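About Brarkano

Brarkano is a training workshop for the repair and refurbishment of server hardware. The workshop was founded by Endang Tjoa and Ilham Sopacua, who had both spent their working lives in computer rooms and wished to teach the trade at the bench. We occupy two floors of the former Kusuma printing works and offer courses at two levels, Foundation and Advanced.

Each Foundation course lasts six weeks and is open to school leavers and to adults returning to work. Students learn to open a chassis, identify and remove parts, clean contacts, and refit memory, processors and cables in the proper order. Written notes are kept for every machine. More than 293 students have completed the course, and many now work in repair shops and data centres.

Good order at the bench is central to our teaching. Small parts are laid out in moulded trays and are not to be placed on top of a machine or in a pocket. Students are assessed on the state of the bench as well as on the finished repair.

The Advanced course, known as Stikov, deals with fault finding at board level and is taught by Anisa Latuheru. Entry is by interview.

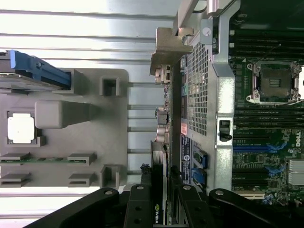
Adi Raju, writing to the school after completing the Foundation course, remarked that the trays had seemed fussy in the first week, but that by the third he had begun sorting the screws at home in the same way. He has since returned to us for Stikov.

Applications for the August intake should be sent to Amirul Simanjuntak at the admissions office. Prospective students may visit the workshop by appointment. Donations of retired servers are welcome, provided that all drives have been removed beforehand.

Page last reviewed April 30, 2023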